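ケヴリー地区統合図書館 職員・利用者合同掲示板
分類:運営規程・制度に関する意見交換
件名:相互貸借資料の貸出期間および延滞時の取扱いの見直しについて

投稿者:berngate_chosa
このたび、バーンゲート館調査係より、相互貸借資料の取扱いに関する規程の見直し案について、関係各位のご意見を伺いたく、本件名を設けました。
現行の規程では、他館から借り受けた資料の利用者への貸出期間は、所蔵館の定める期間から往復の搬送に要する日数を差し引いたものとされております。しかしながら、所蔵館ごとに期間が異なるため、窓口での説明に時間を要し、利用者からも分かりにくいとのご指摘を頂戴しております。
見直し案の骨子は、次のとおりです。
一、利用者への貸出期間を、所蔵館を問わず二週間に統一する。
二、延長は原則として認めない。ただし、所蔵館の承諾を得た場合に限り一回のみ認める。
三、延滞が生じた場合、当該資料の返却までの間、新たな相互貸借の申込みを停止する。自館資料の貸出しは停止しない。
昨年度の相互貸借の取扱件数は、地区全体で1715件でした。このうち延滞となったものは36件です。
ご意見は二月末までに本欄へお寄せくださいますようお願い申し上げます。

投稿者:H_Hijazi
イクウッド分館のハナン・ヒジャージです。案の取りまとめに感謝申し上げます。
第一項について異存はございません。当分館では、期間を記した紙片を資料に挟み込んでおりますが、所蔵館ごとに様式を変える手間が生じております。統一されれば、この作業は大幅に軽減されます。
一方、第二項には懸念がございます。当分館の相互貸借の利用者には郷土史の調査をなさる方が多く、大部の資料を二週間で読み終えることは困難です。現行では三週間を超えてお貸しできている資料もあり、統一によってかえって期間が短くなる事例が生じるものと考えます。

投稿者:kasidasi_2ban
利用者の立場から発言いたします。
ヒジャージ様のご意見に賛同いたします。私は旧ラソール村の水利関係の文書を調べておりますが、目当ての翻刻本は県外の一館にしか所蔵がなく、申込みから到着までに一か月近くを要しました。ようやく届いたものを二週間でお返しし、再度申し込んでまた一か月待つというのは、利用者にとっても搬送にあたる方々にとっても不合理ではないでしょうか。

投稿者:B.MacDonald
本館資料課のマクドナルドです。
ご意見は承りますが、相互貸借は所蔵館のご厚意によって成り立つ制度であることを、まずご理解いただきたく存じます。所蔵館の利用者は、貸し出されている間、自らの館の資料を利用することができません。期間が短縮される事例があることは事実ですが、期間の長い所蔵館に甘えることが適切であるかは、別に議論すべき問題です。
また、延滞36件という数字を少ないと見る向きもあるかもしれませんが、そのうち複数について、所蔵館から以後の貸出しを見合わせる旨の通知を受けております。一人の延滞が、地区全体の利用者の機会を失わせることになります。

投稿者:H_Hijazi
マクドナルド課長にお尋ねいたします。見合わせの通知を受けたのは、延長後の延滞によるものでしょうか。それとも当初の期間内に返却されなかったものでしょうか。
後者であるならば、延長を制限する根拠とはならないように思われます。

投稿者:B.MacDonald
手元の記録を確認いたしました。通知を受けた事例は、いずれも当初の期間内に返却されなかったものです。ご指摘のとおり、延長そのものが原因ではございません。この点については前言を補足いたします。
ただし、延長の照会に要する事務の負担は別途考慮すべきです。電話、書面、電子メールと所蔵館により手続が異なり、一件の照会に数日を要することも珍しくありません。

投稿者:pendo_s
ラソール館のペンド・シェムウェタと申します。
照会の負担について、当館の取扱いをご紹介いたします。当館では、借受けの申込みの段階で延長の可否をあらかじめ所蔵館に尋ね、回答を受付票の備考欄に記入しております。利用者から延長の希望があった際には、備考欄を見れば即答できます。すべての館が事前に回答くださるわけではありませんが、改めて照会する件数は目に見えて減少いたしました。
なお、受付票の様式は旧様式のままであり、備考欄が狭いことを申し添えます。

投稿者:kasidasi_2ban
シェムウェタ様のお取組みは、利用者としても大変ありがたく存じます。延長できるか否かが初めから分かっていれば、複写を優先するか通読するかの計画が立ちます。バーンゲート館で借りた際には、返却日の前日まで回答を得られず、大変困惑いたしました。

投稿者:berngate_chosa
ただいまのご指摘につきまして、当館の対応が遅れましたことをお詫び申し上げます。
シェムウェタ様のご提案は、第二項の修正案として検討に値するものと考えます。受付票の様式改訂と併せ、次回の担当者会議に諮ることといたします。

投稿者:Ravinder_B
本館会計係のラヴィンダー・ボーリューです。費用の面から一点申し上げます。
県外からの借受けにかかる往復送料は、現在一件につき500円を利用者にご負担いただき、超過分を地区の予算で補っております。昨年度、県外からの借受けは585件ございました。期間が短くなり再申込みが増えれば、補填額も増加いたします。第一項の採用にあたっては、再申込みの見込みを示していただかなければ、予算上の判断ができません。

投稿者:B.MacDonald
再申込みの見込みを事前に算定することは困難です。現行制度の下で再申込みがどの程度あるかについても、区分した統計を取っておりません。

投稿者:Ravinder_B
統計がないのであれば、まず半年間、区分して記録したうえで改定すべきではないでしょうか。順序が逆であるように思われます。

投稿者:B.MacDonald
半年の猶予を置くことには賛成いたしかねます。所蔵館からの信頼の回復は急を要します。第三項の申込停止だけでも、先行して実施すべきです。

投稿者:Brittany_B
ケヴリー本館閲覧係のブリタニー・ボーリューです。会計係の者とは同姓ですが、所属も意見も異にしております。
第三項の先行実施に賛成いたします。現状では、延滞中の方から新たな申込みがあった場合にお断りする根拠がなく、窓口の職員が個別にお願いをしている状況です。規程に明記されれば、どなたにも等しく同じ説明ができます。
ただし、館内閲覧に限るとの条件で借り受けた資料は利用者の手元に渡らないため、第三項の対象から除く旨を明らかにしていただきたく存じます。また、入院等のやむを得ない事情がある場合の扱いについても、ただし書を設けるべきと考えます。

投稿者:H_Hijazi
第三項について、ただし書を設けることを条件に賛成いたします。
併せて、督促の時期を明文化していただけますでしょうか。現在、当分館では返却期限の三日後に電話を差し上げておりますが、本館では一週間後に葉書をお送りしていると伺っております。督促の有無や時期が館によって異なるまま申込みを停止すれば、不公平との声が上がりかねません。

投稿者:sansyo_madoguchi
横から失礼いたします。督促の時期よりも、期限前のお知らせを優先すべきではないでしょうか。返却期限の三日前に電子メールをお送りするだけで、失念による延滞は相当程度防げるものと考えます。

投稿者:B.MacDonald
期限前の通知は自館資料については既に実施しておりますが、相互貸借資料は別の台帳で管理しているため、自動送信の対象となっておりません。台帳の統合は次期のシステム更新を待つ必要があり、それまでは手作業となります。手作業での通知を全館に義務づけることには反対いたします。

投稿者:pendo_s
当館では手作業で通知しております。件数の少ない館では可能ですが、本館の件数では難しいことも理解できます。義務とはせず、努力規定とされてはいかがでしょうか。

投稿者:Ravinder_B
努力規定であれば予算措置も不要ですので、会計係として異議はございません。第一項に関する当方の意見に変更はありません。

投稿者:berngate_chosa
多くのご意見を頂戴し、厚く御礼申し上げます。現時点での整理は次のとおりです。
第一項は継続審議とし、再申込みの件数を区分して記録する方法を検討いたします。記録の期間については、なお意見の隔たりがございます。
第二項は、申込時に延長の可否を所蔵館へ照会する方式を加えた修正案を作成いたします。
第三項は、館内閲覧限定の資料を除外し、やむを得ない事情に関するただし書を付したうえで、先行実施の可否を担当者会議に諮ります。期限前の通知は努力規定として併記いたします。
会議は午後二時より、バーンゲート館二階の会議室で行います。傍聴を希望される利用者の方は、同館の窓口へお申し出ください。

投稿者:kasidasi_2ban
傍聴を希望いたします。第一項の継続審議中は、現行の期間がそのまま適用されるとの理解でよろしいでしょうか。

投稿者:berngate_chosa
ご理解のとおりです。規程が改定されるまでは、所蔵館ごとの期間を適用いたします。お手元の資料に挟み込まれた紙片の日付をご確認ください。 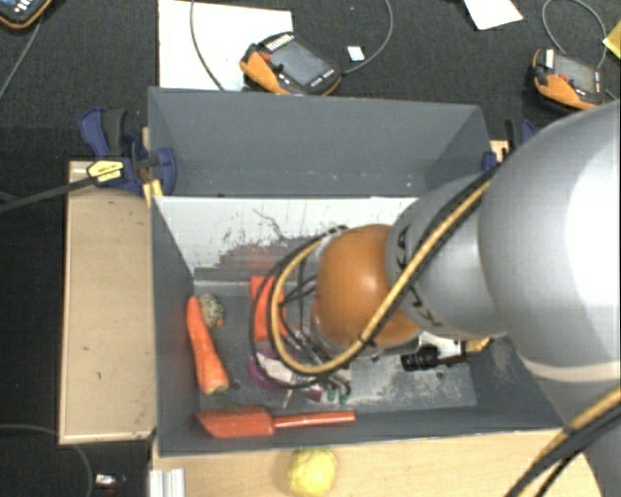
投稿者:sansyo_madoguchi
延滞により申込みが停止された場合、停止前に受け付けられ、まだ到着していない資料の扱いはどのようになりますか。

投稿者:berngate_chosa
停止の対象は新たな申込みに限られますので、既に受け付けた資料は到着後に通常どおりお貸しいたします。この点は、第三項の条文にも明記する予定です。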